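Kotcombe shared cup pool extended to 13 sites from August

Horkelier to run collection, washing and redelivery from its Drakthorpe depot 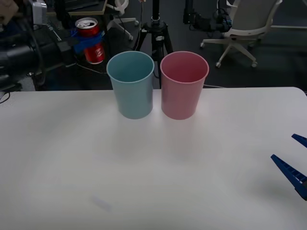 Apostolos Deligiannis said the question most often put to him by hall bookers was who washes the cups, and that under the new terms the answer is the depot in every case. Sites that prefer to rinse before return may do so, he added, but no credit is given for it.

KOTCOMBE, August. Horkelier has signed a supply and wash agreement covering the Kotcombe shared cup pool, under which reusable plastic cups are lent to halls, sports grounds and school fairs in place of single-use ones. The agreement replaces the trial arrangement, in which each site held its own stock and washed it on the premises.

The pool opens with 3,000 cups. All are held centrally at Drakthorpe and issued in sealed crates against a booking. No site keeps a standing stock, except for the swimming baths and the bowls pavilion, which trade daily and are topped up on the regular van round.

Scope of the agreement

The cups are supplied by Theodorakopoulos in a single stacking pattern with a nominal capacity of 290 ml. One size was chosen so that crates, wash racks and drying trays are common across the pool. A larger size for cold drinks was looked at during the trial and left out, as it would have needed a second rack and a separate count at each return.

Cups are intended for cold and warm drinks. They are not to be used for boiling water poured straight from an urn, for hot food, or for storage of any kind. Paint, glue and cleaning fluids must be kept out of them. A cup known to have held any of these is to be handed back apart from the rest, marked as withdrawn.

Deposit and charges

A deposit of 30 pence is taken on each cup at the point of sale and paid back on return, at any site in the pool and not only the one where the drink was bought. Sites may choose to carry the deposit themselves for closed events, such as a school sports day, where taking coins at the counter would slow the queue.

The charge to the site is made per crate issued. It covers delivery, collection, washing, inspection and normal wear. Cups not returned are billed at the deposit value. Cups returned broken are not billed, provided that the pieces come back in the crate.

Unsold drinks, lids, straws and napkins are outside the agreement. Sites are asked to empty cups before stacking them. Crates returned with liquid in them will be accepted but may be held over to the next wash.

Washing and inspection

Returned crates are logged in by weight and then by hand count. Cups go through a pre-rinse, a main wash and a final rinse, and are dried by warm air on open trays. They are not towelled. Stacking takes place only after drying is complete, since damp cups nested together tend to stick and can take on a stale smell.

Inspection is by eye under a strip lamp. A cup is taken out of use if it has a split rim, a crack in the base, a stain that survives a second wash, or scoring on the inside wall that can be felt with a fingernail. Light scuffing on the outside is accepted. Withdrawn cups are kept by type of fault, and the tally is sent to Theodorakopoulos at the end of each quarter.

Prapai Petchrat, operations lead at Horkelier, said: "The trial told us that the washing was manageable and the drying was the slow part. Several halls had a good dishwasher and no space to leave anything standing afterwards. Moving the whole job to Drakthorpe deals with that, and it means a site can book in the morning and not think about racks."

She said that the hand count would be kept for the first season even though it takes longer than weighing. "Weight alone gives the wrong figure if there is liquid left in the stack. We would like to know how large that error is before we rely on the scale."

Booking

Bookings are made through the hall office or directly with the depot. Orders received before 11 am are delivered on the next van round. Crates are left at the agreed drop point and should be signed for. Seals should be checked on arrival, and any crate with a broken seal put to one side and reported before use.

Sites which still hold cups from the trial should send them back with their first return. These will be washed and inspected in the same way and, where sound, added to the pool. Deposits paid during the trial remain valid.

Bookers who need to change the number of crates may do so until the van is loaded. Part crates are not issued.

Notes for editors

The 13 sites are the existing trial sites together with those that joined the waiting list before the agreement was signed. Further sites will be considered after the first season.

Horkelier provides washing and crate handling services to caterers and public halls. The Drakthorpe depot also handles trays and cutlery, which are washed on a separate line.

Press enquiries: Prapai Petchrat, Horkelier, Drakthorpe depot
Site and booking enquiries: Apostolos Deligiannis, Kotcombe hall office

Ends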